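Hatthorpe Residents' Newsletter
16/07/2026

From the sceptic's corner: do we need another app to tell us when the bins go out?

By Venla Harju

Regular readers will know that I am slow to be impressed. I was slow to be impressed by the new street lamps, which I still think are too blue, and I was slow to be impressed by the roundabout. So when a leaflet from Kerninard came through the door promising "a calmer, lighter household in six weeks", I put it on the pile by the kettle and left it there until the pile fell over.

For anyone who has managed to avoid it, Kerninard is the firm behind Flirura, an app for running your home. You put in your bills, your bin days, your boiler service, the date the cat is due her jabs, where you keep the spare fuses, and it sends you little messages. It also gives you a score. The leaflet offers Hatthorpe households six months free, after which it becomes a paid thing, at a price I had to look for in the small print on the back, under the picture of a woman laughing at a cupboard.

I signed up in January, when they were first trying it out on our side of the village. I said I would give it a fair go and report back, and a few of you have been asking at the shop when the report was coming. Well, it's July.

The setting up took most of an evening. Flirura wants to know what rooms you have and then what is in them. I typed in the kitchen, the front room, two bedrooms and the box room I call the study. It then asked me to list the "key items" in each. I got as far as the airing cupboard before I began to wonder who the list was for. I know what is in my airing cupboard. It's towels. If I ever forget, I can open the door.

There is a page on their website that says the average home holds 1,562 items that "want managing". I wrote to ask where the number came from. I got a friendly reply thanking me for my interest and telling me the figure had been updated and was now 1,719. It didn't say who had been round counting, or whose house it was, or whether a box of drawing pins is one item or a hundred. I wrote again and have heard nothing since. You may make of that what you like. What I make of it is that a firm selling tidiness has every reason to tell you that you live in a muddle, and that the muddle is getting worse. 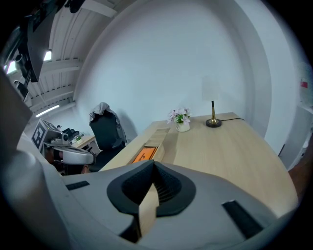 My own muddle is mostly paper, and paper is where I hoped the app might earn its keep. It wants you to take a photo of every letter as it arrives, give it a label, and then throw the letter away. I did this faithfully for a fortnight. Then the water company wanted the reference from a letter I had thrown away, and my photo of it had the top line in shadow. Since then I have gone back to keeping things on the desk. A pale wooden desk with a slim tray along the edge of it will do more for most of us than any number of messages, so long as you look in the tray now and then. Mine gets the letters that need an answer, and when I can't see the bottom of it I know I have been putting things off. It doesn't need charging, either.

The messages deserve a paragraph to themselves. I had expected one or two a week. In my busiest week I had 14, and one of those was to tell me that I hadn't been opening the others. Several were about the boiler, which had been serviced in the autumn, as I had told it. One asked if I had thought about my gutters. I hadn't, and then I did, at ten at night, in bed, with the rain coming down, and I would say that is the opposite of calm.

To be fair to it, and I do try, there were some things it did well. It got the garden waste days right when the council's own calendar had them wrong over Easter. It reminded me about the house insurance a month before it ran out, which gave me time to ring round, and I paid less as a result. My neighbour has a poor memory since her operation and swears by the tablets reminder. I would not want to talk her out of it. If you find it useful, then it is useful, and you needn't listen to me.

But I want to raise a question or two before the whole village signs up, and I think somebody from Kerninard should come to the hall and answer them in person.

First, what happens to the lists? By the time you have filled Flirura in properly, it knows what you own, when you are out, which company insures you and where you keep the spare key. The privacy page is very long. I read all of it, with a cup of tea and then with another, and I still couldn't tell you if they can pass any of it on to "trusted partners". It says they may. It then says they will only do it to improve the service. I am not sure that I want my service improved by a partner I have never met.

Second, how do you leave? I tried, as a test, at the end of May. You can delete the app from your phone in a moment, but that doesn't close the account. To close the account you have to go through a set of questions about why you are unhappy, then wait for an email, then click on something in the email within the hour. Mine came at a quarter to five in the morning. I was asleep, as I imagine were most of their unhappy customers. I did it all again and the second email came at a decent time, so perhaps I was unlucky. I would like to hear from anyone else who has tried.

Third, the score. Mine went up to 71 in the spring and then fell to the fifties while I was at my sister's, because I wasn't "engaging with my home". I was two hundred miles from my home. It was locked up and perfectly all right. I don't know what good it does anyone to be told by a telephone that they are failing at a house they aren't in.

I did have a long talk about all this with the man who runs Rautiainen, the ironmonger's on the corner, who has sold hooks, shelves, jam jar lids and string to this village for longer than I have lived in it. He has no great love of apps, and of course he would rather we bought string. So I took what he said with some salt. But he made one point that has stayed with me. People come into his shop, he said, wanting a box to put things in, and he always asks them what things. Half of them don't know. They go home to have a look and they come back wanting a smaller box, or they don't come back at all.

I thought of the cupboard under my stairs, which I had photographed for the app from three different angles and never once emptied. So I emptied it. It took a Saturday's worth of effort on a wet afternoon, and I found a fondue set, a great many carrier bags, the missing half of the Christmas tree stand and a bicycle pump for a bicycle I gave away years ago. The fondue set is going to the church fair if anybody wants it. It has all its forks.

I'm told that the free offer for Hatthorpe closes at the end of the summer, and that there will be another leaflet before then. My advice, for what it's worth, is to read the back of it before the front. Find out what it costs once the free months are over and put that date on an ordinary calendar. Don't type in anything you wouldn't read out at the bus stop. And if all you want is the bin days, they are on the noticeboard outside the hall, with the Easter mistake now corrected in biro.

Letters on this, for or against, to the usual address. I will print the ones that disagree with me as long as they are short. If anybody at Kerninard is reading, I would still very much like to know about the 1,719 things.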